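3.2 Work surfaces and their condition

The tables at the Kotdale and Unness sites were supplied with solid pine tops, left without paint. Knots and board seams were recorded during the November survey, as both affect how small objects sit on the surface and how easily the top can be wiped down.

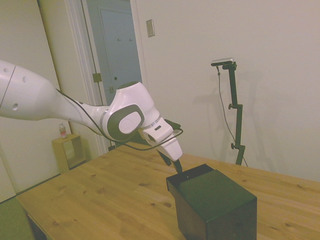 Wirkdale Working Group on Interior Surfaces
Submitted 3 January 2018

Figure 2. Pine tabletop with a black box near the front. Darker knots are visible in the surface.

The survey covered 134 boards. Each board was assigned a code under the Ruddock scheme, which records knot diameter, knot color, and distance to the nearest seam. Knots with a dark core were coded separately from pale knots, where the outline is soft and the boundary has to be judged by eye. Two readers coded every board, and they disagreed on 39 knots, nearly all of them pale. Those entries were kept in the data set and marked as uncertain.

Grain direction was taken along the length of the board. Close to a large knot the lines bend around the core, and no single direction can be assigned. A margin was therefore excluded around each such knot before the direction values were averaged. Seams were treated as straight lines. Boards with a visible gap at the seam were measured again after the tops had been in the room for 2 weeks.

Lighting was not controlled at Unness. Bright bands along a board may reflect the angle of the light as well as the color of the wood, and color values from that site should be compared with caution. 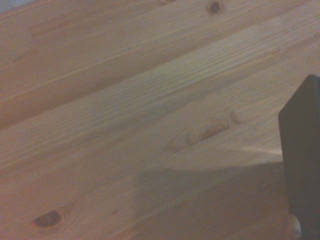

Does a knot make a pine tabletop uneven?

It can. Knot wood is denser than the wood around it and shrinks at a different rate, so a top that was planed flat may later show a slight rise or hollow at the knot.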